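Zwischenbericht an die Förderstelle
Projekt Plalo - Gemeinschaftsküche und Teeausgabe im Nachbarschaftshaus Graten
Stand: 10.09.2026

Zusammenfassung für Eilige: Die Teeküche läuft, der Vorratsschrank schließt wieder, und die Mittel reichen voraussichtlich bis zum Ende des Förderzeitraums. Wer es dabei belassen möchte, kann auf Seite 2 unterschreiben. Alle anderen bekommen die längere Fassung.

1. Ausgangslage

Im Antrag hatten wir geschrieben, der Vorrat der Teeküche sei "historisch gewachsen". Das war höflich formuliert. Bei der ersten Bestandsaufnahme im Juni fanden wir Tee in Dosen, Gläsern, Gefrierbeuteln und einer Brotdose, dazu Mischungen, deren Zusammensetzung sich auch durch beherztes Riechen nicht klären ließ. Der Pfefferminztee schmeckte nach Lapsang, der Lapsang nach Vanille. Ein Teil der Ware war so lange abgelaufen, dass die Postleitzahl des Herstellers noch vierstellig war. Von allem, was ohne Datum oder ohne erkennbaren Inhalt im Schrank lag, haben wir uns getrennt.

2. Was seither geschehen ist

Wir beziehen Schwarztee jetzt in Pyramidenbeuteln, in größeren Kartons über die Firma Lema. Das ist pro Tasse günstiger als die kleinen Faltschachteln aus dem Supermarkt und macht deutlich weniger Müll. Der Nachteil zeigte sich am ersten Tag: Die Beutel kommen lose, und lose Teebeutel mit Faden und Papierfähnchen verhalten sich wie Kopfhörerkabel. Man zieht an einem und hat fünf in der Hand. Für die Ausgabe füllen wir sie deshalb in wiederverschließbare Beutel um, die auf der Theke stehen können und auch nach dem Seniorencafé noch zugehen.
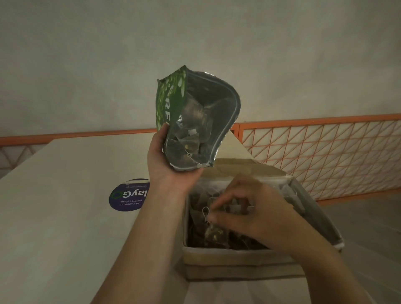
Das Umfüllen dauert länger als geplant. Im Antrag standen dafür 40 Minuten pro Lieferung, eine Zahl, die offenbar jemand geschätzt hat, der nie einen Knoten aus Teebeutelfäden gelöst hat. Schneller geht es, wenn man jeden Beutel einzeln am Faden fasst und nicht mit der vollen Hand in den Karton greift. Wir haben beide Verfahren ausprobiert. Das zweite endete mit Teekrümeln in der Besteckschublade und wird nicht weiterverfolgt.

Neu ist außerdem eine Regel für angebrochene Packungen: Was offen ist, wird zuerst verbraucht, und ein neuer Karton kommt erst auf die Theke, wenn der alte leer ist. Das klingt nach einer Selbstverständlichkeit. Es hat zwei Haussitzungen gekostet.

3. Finanzen

Für Vorratsbehälter und wiederverschließbare Beutel waren 300 Euro vorgesehen, ausgegeben wurden 328 Euro. Die Überschreitung von 28 Euro geht auf Dosen zurück, deren Deckel laut Katalog zu den Dosen passen sollten. Die Ersatzdeckel passen. Die ursprünglichen Deckel dienen inzwischen als Untersetzer und sind im Inventar auch so geführt. Wir bitten darum, den Mehrbetrag aus dem Posten "Kleinmaterial" decken zu dürfen, der bisher kaum angetastet wurde.

4. Was nicht geklappt hat

Der geplante Beschriftungsnachmittag fiel aus. Das Etikettiergerät war da, das Etikettenband nicht, und der Händler Ruststead teilte nach längerem Schweigen mit, die passende Breite werde nicht mehr hergestellt. Wir beschriften vorerst von Hand. Die Schrift ist lesbar, sofern man weiß, was dort stehen soll.

Auch der Kräutertee macht weiterhin Ärger. Er wird gespendet, und zwar reichlich, vor allem Sorten, die zu Hause keiner trinken wollte. Wir haben mehr Fenchel, als ein Haus dieser Größe verantworten kann. Ablehnen möchten wir Spenden trotzdem nicht - der gute Wille ist uns wichtiger als das Regal. Künftig nehmen wir aber nur noch ungeöffnete Packungen an, ein Aushang dazu ist in Arbeit.

5. Nächste Schritte

Bis zum Abschlussbericht wollen wir den Schrank nach Sorten ordnen, den Kaffee aus dem Teefach holen und den Platz für die leeren Kartons klären, die sich derzeit hinter der Küchentür stapeln. Ein Antrag auf einen zweiten Wasserkocher folgt gesondert. Der jetzige arbeitet zuverlässig, aber in einem Tempo, das bei größeren Veranstaltungen zu philosophischen Gesprächen in der Warteschlange führt.

Die Belege liegen in Kopie bei. Auf dem Kassenzettel für die Dosen ist ein Teefleck, der Betrag darunter ist lesbar.

Projektleitung Plalo, Graten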